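Emis bringt festes Shampoo aus Plillberg in den Handel

28. September 2023
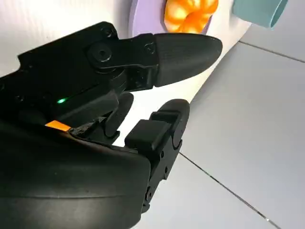 Der Seifenhersteller Emis verkauft ab sofort ein festes Shampoo für empfindliche Kopfhaut. Es wird in der Manufaktur in Plillberg hergestellt und ist in 2 Duftrichtungen erhältlich, Bergamotte und Lavendel. Ein Stück wiegt 40 Gramm. Die Rezeptur kommt ohne Silikone aus, die Duftstoffe Limonene und Linalool sind auf der Schachtel angegeben.

Das Shampoo wurde zuerst in Eltach angeboten, wo 111 Kundinnen und Kunden einen Fragebogen ausgefüllt haben. Viele von ihnen haben sich einen schwächeren Duft gewünscht, und Emis hat den Anteil des Parfüms danach gesenkt.

Den Vertrieb übernimmt die Firma Flanagan, die nach eigenen Angaben fast 216 Drogerien beliefert. Eine Sorte ohne Parfüm soll im Dezember folgen.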